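Returns should cost something

I bought a lamp from Caldeira in August and sent it back. There was nothing wrong with it. The shade was a slightly different cream from the one on their website, and when I stood it next to the sofa I didn't like it. I printed the label, taped up the box, took it to the newsagent on the corner and had my £64 back by the end of the following week. It cost me nothing and I gave it very little thought.

I think I should have been charged. I would have grumbled, but a charge of a few pounds would have been fair, and I might have looked harder at the photographs before ordering.

Free returns have become something people in this country treat as a right. The law gives you a right to change your mind about most things you buy online, and I wouldn't want to lose it. The law doesn't say the shop has to pay for the postage when you do, as long as it told you so beforehand. Shops began paying because they wanted us to get over our nerves about buying shoes we hadn't tried on. That made sense when online shopping was new and a bit frightening. Most of us are over our nerves now.

Somebody pays for the van. If I send back a lamp for nothing, the cost goes into the price of the next lamp, and the person who buys it and keeps it has paid for my change of heart. My neighbour Lieselotte Steinbach buys perhaps two things a year online, both of which she has measured up for with a tape and a notepad. She has never sent anything back in her life. She is paying towards the people who order three sizes of the same coat, and I can't see why she should.

I had this argument with my sister-in-law, who is one of the three-coats people. Her case is a decent one. Sizes mean nothing, she says. She is a 12 in one shop and a 16 in the next, and there are no changing rooms left within a bus ride of her house. The department store shut, then the two chains opposite it. If the shops have closed their changing rooms and turned her bedroom into one, they can pay for it. I don't have a full answer to that. I would say that clothes are a special case and that shops could do far more with their size charts, starting with measuring the actual garment. A retailer that can't describe its own trousers ought to take them back for free. A retailer that gave the waist, the leg and the rise in centimetres, and gave them correctly, has done its part.

My lamp wasn't a pair of trousers, though, and neither are most of the things that come back.

Sylvie Sandhu has spent six years in the returns side of a warehouse at Starkport and I asked her what happens to a thing like my lamp. She was more patient about it than I would have been. Somebody opens the box, checks the item against the form, looks for marks, tests the plug, decides which of several piles it belongs on and then, if it is going back on sale, packs it up again. With cheap goods, the checking can cost more than the goods are worth, so they go off in bulk to be sold by the pallet. She told me the box is often the trouble. The item inside is perfect, but the customer has ripped the carton open from the wrong end or written on it in biro, and it can't be sold as new.
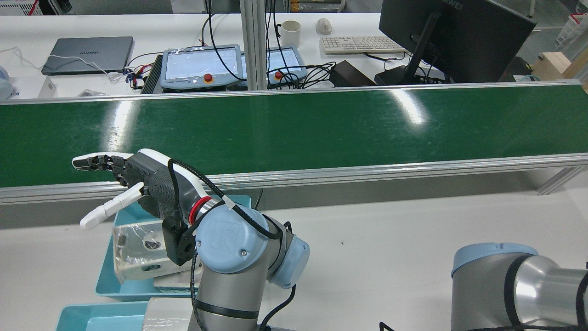
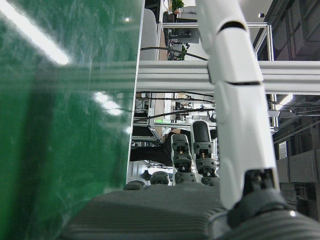
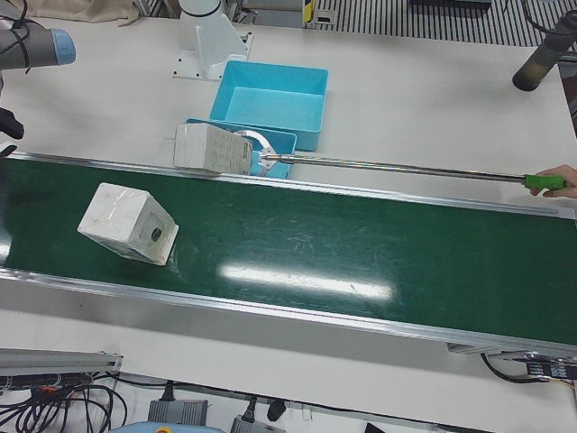
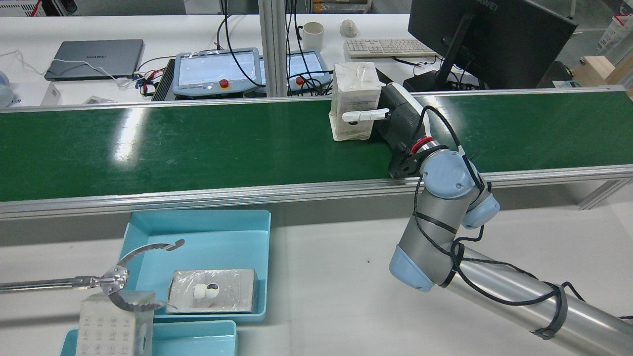
White cardboard boxes at the green belt, in the third and fourth pictures.

I had ripped mine open from the wrong end.

The thing that bothered her most was the form. Customers are asked to tick a reason, and the reasons are so vague that they are no use to anyone. "No longer wanted" covers a man who has found it cheaper elsewhere, a woman whose mother has died and a student who wore it to a party. "Not as described" could mean the colour was out or the wrong thing had been sent entirely. If you are going to have people fill in a form, she said, you might as well ask them something you want to know.

The usual objection to charging is that it hits poorer customers hardest. I take that seriously. A £3 charge matters a great deal more to some households than to mine. Free returns aren't much help to those households either, however, as you have to have the money to put down first. Ordering three coats to keep one means having the price of three coats sitting in your account, or on a card, until the refunds come through. The people who get the most out of the system as it stands are people with spare cash and a car to take the parcels in. A low charge, waived for anything faulty or wrongly described, with one free return a year for everybody, would be kinder to the careful shopper on a tight budget than what we have.

I would also like the charge to be plain. Dendeck, where I buy printer ink and not much else, has started taking the cost of a return off the refund, and you only find this out on the fourth screen. Esta went the other way and put it on the product page, in letters the same size as the price: returns £2.95, free if it's our mistake. I heard people complaining about this at work as though Esta had done something shabby. To my mind it was the only shop of the lot being straightforward. I could look at the price, look at the charge and decide how sure I was.

There is a middle way some shops are trying, where it's free if you take the item to a branch and you pay if you want it collected. That suits towns. It doesn't suit my aunt, who lives 28 miles from the nearest branch of anything, and I suspect it was thought up by someone who could see one from the office window. If it is going to be done, it should include post offices and village shops, and those shops should be paid properly for the space. My newsagent gets a few pence a parcel. In January you can't reach the greetings cards.

I know the figures will never be worked out down to the last parcel, and I distrust anyone who says that charging would cut returns by such and such an amount. Take any street of 1,000 households and you would find some where nothing would change and some where it would change quite a lot. My own guess is that most of us would go on buying much the same things and send back fewer of them. We would read the measurements. We might ask the shop a question before ordering, and the shop might need to employ somebody to answer it.

I have since bought another lamp, from the hardware shop by the station. It cost more than the Caldeira one, and the man let me plug it in on the counter and hold a cushion cover up against the shade, which I had brought with me in a carrier bag. He doesn't give refunds unless something is broken. There is a card by the till saying so.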